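When a Robot Drops Its Bag

Kids' page: Robots and Machines
Reading time: one recess

Robots drop things. A lot, more than the movies let on. This page is about one robot that kept dropping a soft black bag, why it happened, and how the people at the Dondine workshop in Edton sorted it out.

Words you'll need first:

Gripper - the robot's hand. Two hard fingers that squeeze.
Sensor - a part that notices something. Like a push, or heat, or how far a finger has moved.
Fault - when a machine does something it shouldn't, or doesn't do something it should.
Emergency stop - big red button. Stops everything. Grown-ups call it the e-stop.

What was supposed to happen

The job sounded easy. Pick up a bag made of floppy cloth with two arms. Hold it up over a tray. Lower it in. Let go. Then do it again. And again, all day.

The robot had already done the same job with a box and it was good at it. Boxes are kind to robots. A box has the same shape on Wednesday as it had the day before. Corners stay where corners are.

Cloth doesn't do that. Pick up your school jumper by one sleeve and look at it. Now drop it and pick it up again by the same sleeve. Different shape! Folds in new places. Your brain sorts this out without you even noticing, but a robot has to work it out every single time, and it has to decide where to squeeze before it squeezes.

What went wrong

Early on, things were fine. Then the bag started slipping out of one gripper. Only one side. The bag would swing over and hang from the other arm, and the robot carried on as if it still had hold of both sides. It lowered its empty hand nicely into place, opened it, and waited. Bag halfway in the tray, halfway out.

Out of 300 tries, the bag slipped 33 times. Might not sound so bad. But if you dropped your lunch that often you'd be pretty hungry.

Slipping was problem one. Problem two was worse, and it was a safety problem. When the bag swung loose, its strap could hook on the arm. The robot didn't know. It kept pulling. One time it pulled the tray right off its base and the tray went clang on the floor and somebody hit the e-stop.

No one got hurt. The people were all standing behind the line taped on the floor, where you're meant to stand when the arms are on. That's the whole reason for the line.

Why did it slip?

The team didn't guess. Well, they did guess at first, and they were wrong. First guess was that the fingers were too weak. So they turned up the squeeze. The bag still slipped, and now it had pinch marks too.

Then they slowed everything down and watched. Here's what they found.

1. The finger pads had worn smooth. New pads are a bit rubbery and bumpy, like the soles of new sneakers. These ones had been used on boxes for months. Smooth pads on smooth cloth, not much grip.

2. The robot was grabbing only the outside layer. A bag has layers with air and folds between them. If you pinch just the top layer, the rest hangs down and drags it out of your fingers.

3. The robot was checking the wrong thing. It asked "are my fingers closed?" and if the answer was yes, it thought "great, I've got the bag". But fingers can be closed on nothing! Try it. Shut your eyes, pinch your fingers together. Closed, yes. Holding a bag? Nope.

Number 3 is the big one. The robot wasn't lying and it wasn't being silly. It was answering the question it had been given, and the question was no good.

How they fixed it

New pads first. Easy job, takes a screwdriver and a bit of patience. The pads came from a supplier called Bickerstaff and they're a nice grippy sort.

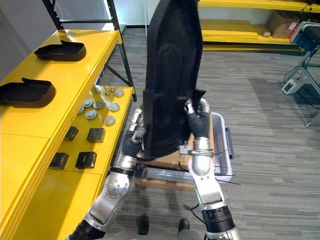 Next, the team changed where the grippers grab. Instead of a quick pinch at the edge, each hand now goes in a bit further so it gets all the layers together. It's slower. That's ok, slow is allowed.

Then they gave the robot a better question. Now it checks how far apart the fingers are after they squeeze. If there's cloth between them, they can't close the whole way, so there's a small gap. Gap means bag. No gap means try again. It also checks the weight on each arm, and if one arm suddenly feels light, both arms stop.

Last one is the pull rule. If an arm feels something tugging back harder than it should, the arm has to freeze. Not slow down. Freeze, and wait for a person to come and look. The person turns the arms off before stepping over the line, every time, even if the problem looks tiny. Even if they're in a rush.

Did it work?

Mostly. They ran another 300 tries. The bag slipped 4 times, and each time the robot stopped by itself. The strap caught once more and the arm froze, just like the rule says. The tray stayed put.

So it still drops the bag now and then. Engineers at the Vidmont workshop, down the road, have the same trouble with towels. Cloth is hard for everyone.

Try it at home

You need: a pillowcase, a baking tray, two pairs of kitchen tongs (ask first), a friend.

Put the pillowcase in a heap on the floor. You and your friend take one pair of tongs each. No hands! Lift the pillowcase together, hold it over the tray, and lower it in. Do it 20 times and write down every drop.

Now try it with your eyes closed. How can you tell if your tongs have got the cloth? What can you feel? Thats the same problem the robot had.

Next, wrap rubber bands round the ends of the tongs and do another 20. Fewer drops? More? Write it down even if it's not what you expected.

Safety stuff to remember around any robot

Stay behind the line. Tie back long hair and tuck in loose strings, hoodie cords too. Find out where the e-stop is before you do anything else. Never reach in to grab something a robot has dropped, even if it looks like it's finished. It may only be waiting for its next instruction.

Questions kids sent us

Does the robot get tired? No, but its parts wear out, like the pads did. So somebody has to check them.

Does it feel bad when it drops the bag? No. It doesn't have feelings. The people grumble a bit.

Why not just use a person? For one bag, you would. For bags all day long, people get sore shoulders and bored.

Could it fold my washing? Not yet. Sorry. Folding is even harder then lifting, and we'll do a page on that next term.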